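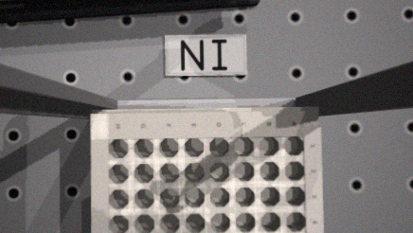 Anwood Building, second floor
Fire door and exit route check, January
Checked by: Aiman Wuisan
Second check: Adi Rondonuwu

Door 1, stairwell A. Pass. Closes and latches from fully open and from a hand's width. Gap at the top edge is even.

Door 2, stairwell B. Fail. Closer arm is leaking oil and the door stops short of the latch. Panbridge has been called. Keep the "Do not prop" sign up until they come.

Door 3, copy room. Pass with comment. The smoke seal is lifting at the bottom hinge side. Pressed back for now, needs a new strip before the next check.

Exit signs. Pass. All lit. The one by the kitchen is dim on battery and should go on the order list.

Corridor width. Pass with comment. Two boxes of paper were stacked outside room 128. Prasetyo Sembiring moved them while I was there — same boxes as last time, I think.

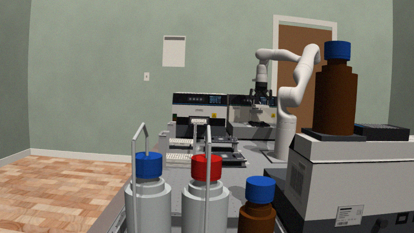 Can a fire door be held open during deliveries?
Only if someone stands with it the whole time and closes it afterward. Wedges, chairs and fire extinguishers are not to be used for this on any floor.

Extinguishers. Pass. Pins and tags in place, gauges in the green. The bracket outside the restroom is loose on one screw.

Emergency lights. Fail. The unit at the turn of the corridor went out 6 minutes into the test. Battery to be replaced, then the full test run again.

Call points. Pass. Covers on, nothing hung over them. Yoga Lumbantobing has the test key now, so ask him and not the front desk.
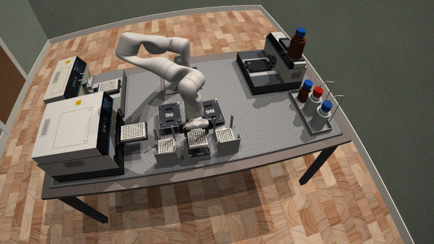

Floor plan at the elevator. Pass with comment. It still shows the old route through the mail room, which has been locked since the Nevovitz people moved out. The new plan is drawn but not printed.

Stairwell handrails. Pass. Tight on both sides. Some paint is worn off near the landing — no action.

Open items: door 2 closer, door 3 seal, corridor light battery, kitchen sign, extinguisher bracket, floor plan. Copy to Rizal Ngau.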